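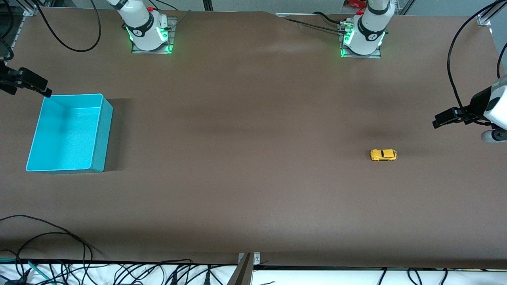
Hideaki Miyazaki writes that the spring item on storage bins gave outside dimensions only, and that outside dimensions are of little use to anyone trying to fit a bin with sloped walls onto a bench or fill it to a known count. The point is accepted. What follows replaces the second half of that item and applies to open-topped plastic bins used on flat work tables. Lidded totes and divided trays are covered separately and have not changed.

A bin with slightly flared walls, such as the turquoise one, has two footprints. The rim is the larger and decides how close two bins can stand side by side. The base is the smaller and decides how much of the table the bin occupies. Both need to be on the bench card, in that order, along with the inside length and width at the base. If the card has room for one number only, use the rim.

For capacity, the maker's volume is normally taken to the brim. Working volume is lower. Our practice at the Todley store is to fill to one finger below the rim for small hardware and to two fingers for anything in a bag, as bags settle and then rise again when the bin is slid. Anyone using printed fill lines should draw them on the inside of a short wall, where they can be read from the front of the table without leaning over.

Counts by weight. The stock check on Monday compared hand counts with scale counts for the M5 spacers. The hand count was 1,288 and the scale gave 17 more. The bin had been tared with a label pouch on it, and the pouch had since been removed. Tare each bin as it will be used, with its label, and repeat the tare whenever the label changes. A spare bin of the same model is not an acceptable substitute. Molded bins from one order vary enough to matter with light parts.

Color. The Lazaridis site assigns bin color by department, Todley assigns it by process stage, and until now there has been no agreement between the two. From September both will use stage. Turquoise is for items waiting to be sorted. The other stage colors are on the revised chart, which Hildegard Brinkmann is sending out with the label stock. Existing bins do not need to be replaced. A colored card in the pouch overrides the plastic until the bin wears out.

Contrast was raised by two readers and deserves a line. A pale interior shows up dark screws and black cable ties well, and clear bags and white caps badly. On a dark table surface the rim of a light bin is easy to find, and small dark parts dropped beside it are not. Where dark parts are handled all day, put a light mat next to the bin on the side you pick from. The mat should lie flat and stop short of the bin so that the base does not ride up on its edge.

Placement. Set the bin square to the table edge. A bin at an angle takes up more bench than its rim size suggests, and the corner nearest the operator gets knocked. Leave a hand's width clear on the working side. Keep cables to the rear of the table, and check that any slack loop can't catch a rim when the bin is lifted. Smooth surfaces let a lightly loaded bin creep. Four small rubber dots on the base will stop this, but they also raise the base and prevent full nesting, so mark dotted bins and stack them on their own.

Nesting. Flared bins nest, and a tall stack will jam, particularly if the bins were put away damp. The limit for one stack is 23. Separate jammed bins by twisting gently at the rim. Do not strike the base — the corners are where the plastic cracks first, and a crack there is hard to see until something leaks out of it.

Cleaning. Warm water and mild detergent, rinse, dry upside down on a rack. Solvent wipes leave a haze on the inner walls and take off the fill line. Adhesive residue from old labels can be rolled off with a soft eraser. Pouches have proved less trouble than direct labels, apart from the tare question noted earlier.

Supply. Fliltance has discontinued the deep version. Cikex offers one with a slightly wider rim, and a sample is at Todley for anyone who wants to try it on an existing shelf before ordering. The two do not nest with each other. Sites holding mixed stock should keep them on different shelves and say which is which on the shelf edge. Total stock across both sites is almost 2,000 bins, so no order is expected this quarter outside of breakages.

Corrections to the bench card go to Hildegard Brinkmann. Please give rim, base and inside measurements in that order and state the unit.

Contact the editor | Copyright Todley Stores Newsletter | Back to top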